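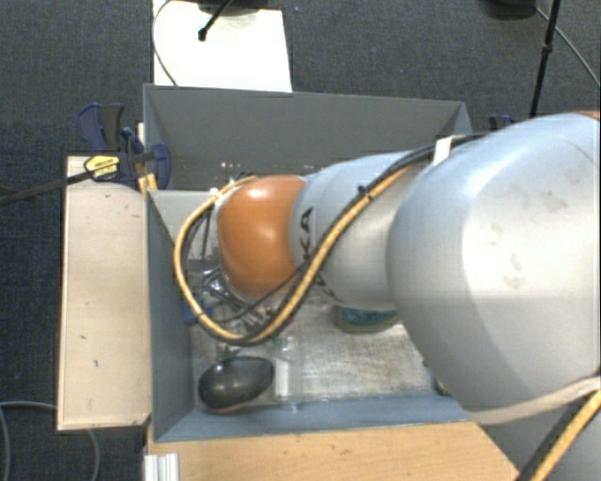
Bin cell: shopping list and budget, first pass
Jun 14, 2021

I promised Kalkidan Derese a list by the end of last week and it didn't happen, so I took my coffee over to the cell this morning and wrote things down while looking at them, which I should have done back in February when we were guessing at all this from our desks. Kalkidan, please scribble on this as much as you like. You know the purchasing forms far better than I do and I'd hate to fill them out twice.

The money first. We have 2000 dollars left on the equipment line, and it has to be on order before the books close or we lose it. The arm stays, the gripper stays, and what I want to spend on is everything around them, all the bits we put together in a hurry and then got used to.

Clamps and the board
The beige board on the left side of the bin is still held on with the blue bar clamps. I'm fond of those clamps (they belong to the wood shop, and the wood shop has started asking) but they stick up right where I'd like the arm to be able to travel, and every time somebody borrows one the bin has to be lined up again. I'd like a bolted bracket for that wall and a proper set of hold-downs for the right end too. Drasley does a bracket kit that looks close. I have asked them for a drawing with the hole spacing on it before we commit to anything, as the table is plain wood and I don't want to drill it more than once. If their drawing is no good I'll ask Mekonnen in the machine shop to bend us something, and he'll grumble and it will be lovely.

Cable dressing
Probably the thing I care about most. The thick yellow-and-black cable makes a big U around the orange joint and hooks back underneath, and there's a white strap holding it down up near the big link. Then we have the thin black gripper wires running up next to it. It's a generous loop, and I know we left it generous on purpose so the wrist could turn, but it hangs down into the bin along with the joint and I don't like it so near the walls and the objects. Jillix has a clip-on guide with a spring return. Their quote is good for 30 days, so there's time to measure the link properly (I measured it with a tape and got two different answers, so calipers next time, please). Get a spare set of straps in the same order. They're cheap and we always want them.

Bin floor
The bottom of the bin is all scuffs and stains now, white and gray in patches, and I think the vision people would thank us for something plain. Matte sheet, cut to fit, changed when it gets ugly. I'd buy enough for three changes and keep the rest flat behind the cabinet. Skomville sells offcuts by the pound if we aren't picky about the shade. We should be a little picky about the shade! The glossy black bowl and the clear bottle are the ones I'd test samples against before ordering, the bottle especially, as I can see the floor right through it.

Objects
Not much to spend here. More clear ones, more shiny ones, a few containers with labels we can read from above. I can do that on the way home with the petty cash and bring receipts, cross my heart.

Stands and floor cables
I went back and forth on this. The stands and the tripod behind the bin sit straight on the carpet, with cables arcing around them, and there's another gray cable running across the carpet near the table. I'd love a low rail to mount everything on, but the rail I want would eat up to half of what we have. Leave it off for now, buy cable covers, and put the rail in next year's request with a sketch.

Order of buying, if I had to choose tonight:
1. Jillix guide and straps
2. Drasley bracket, once the drawing comes
3. Matte sheet
4. Cable covers

Lead time on the guide is 7 working days according to the rep, who was very patient with me on the phone. Nothing is ordered yet.

To do: calipers on the link. Sheet samples. Give the wood shop a date for their clamps. Ask Kalkidan whether shipping comes out of the same line, as that changes how much sheet we can afford.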